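How a Robot Arm Picks Things Up
A build from the Piden shared workshop, explained for readers aged nine and up
Wed 8 June

A robot arm is a machine that copies part of what your own arm does. It has joints that bend or turn, stiff pieces between the joints, and something at the end for holding on to objects. This page explains how the parts work together. The arm used here was put together at Piden, a workshop where people share tools and benches.

The joints

Hold your arm out straight. You can swing it at the shoulder, bend it at the elbow and turn it at the wrist. Each of these movements happens at a joint.

A robot arm has joints too, and each one has a motor. Our arm has six. The joint at the bottom turns the whole arm left and right. The next two do the work of a shoulder and an elbow. The last three are close together near the wrist, and they tilt and twist the hand.

Engineers call each separate movement a degree of freedom. An arm with six degrees of freedom can reach a point on the table and also choose which way the hand is facing when it gets there. With fewer joints, it could still touch many of the same points, but not always at a useful angle. Try picking up a pencil without bending your wrist at all. You will have to move your shoulder and elbow a long way to make up for it.

The gripper

The part that holds things is called the gripper. Most grippers are much simpler than a hand. Ours has two fingers that move towards each other and stop when they meet something solid.

Squeezing is harder than it sounds. A gripper that squeezes too lightly will drop the object. One that squeezes too hard can crush it. The motor in the gripper measures how much push it is using, and the program tells it when to stop. The number is set separately for hard things and soft things.

The wires

Motors need electricity. They also need messages telling them what to do. Both travel along cables from the base of the arm up to the wrist.

The cables must be long enough for the arm to stretch right out. When the arm folds up again, the spare cable has to go somewhere, so it hangs in a loop. If the loop is too small, the cable pulls tight and may come out of its socket. If it is too big, it catches on things. The first cable we fitted, in April, was too short -- the wrist stopped halfway through a turn and the plug came loose. The replacement has more slack, and a clip holds it at the elbow.

How the arm knows where it is

Close your eyes and touch your nose. You can do this without looking, as your body keeps track of where your arm is. A robot arm needs a way of doing the same job.

Inside each joint is a sensor called an encoder. It measures how far the joint has turned. The computer collects the numbers from all the encoders, adds in the length of every stiff piece, and works out where the gripper must be. This sum is done many times every second.

The sum can go wrong if the arm is not fixed down properly. Suppose the base slips sideways by the width of your thumb. The encoders will not notice, as none of the joints has turned. The computer will send the gripper to the old place, and it will miss by the width of a thumb. For this reason the base is bolted down before any programs are run.

Teaching it a job

A computer does not know what a strawberry is, or what a plate is for. It has to be given instructions, or it has to be shown.

Giving instructions means writing every step. Move above the strawberry. Open the gripper. Go down. Close the gripper. Go up. If one step is left out, the arm carries on without it. An early program for our arm, which we named Jostetti, had no step for opening the gripper. The arm pushed the strawberry along the table with its closed fingers until somebody pressed stop.

Showing works differently. A person guides the arm through the job while the computer saves the joint numbers. One turn is not enough, as the strawberry may be somewhere else next time. We recorded 284 turns with the toy food, moving the pieces between turns. The computer then looks for what the turns have in common.

Why toy food?

Toy food does not go off or leave juice on the motors, and it comes in many shapes. A round fruit rolls. A slice lies flat and is difficult to get hold of. A bottle is long, so it matters where the gripper takes it -- near the middle it stays level, but near one end it tips.

Staying safe

A motor does not feel anything and will not stop for a finger. Keep hands, hair and sleeves away from the arm when it is switched on. There should always be an adult beside the stop button. Switch the power off before touching a cable.

Words to remember

Joint: a place where the arm bends or turns.
Gripper: the part that holds objects.
Encoder: a sensor that measures how far a joint has turned.
Degree of freedom: one separate way of moving.
Slack: spare length in a cable.
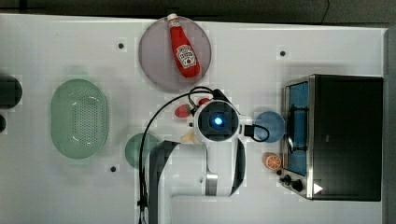 The arm among the toy food, seen from above. Look for the loops of black cable near the wrist.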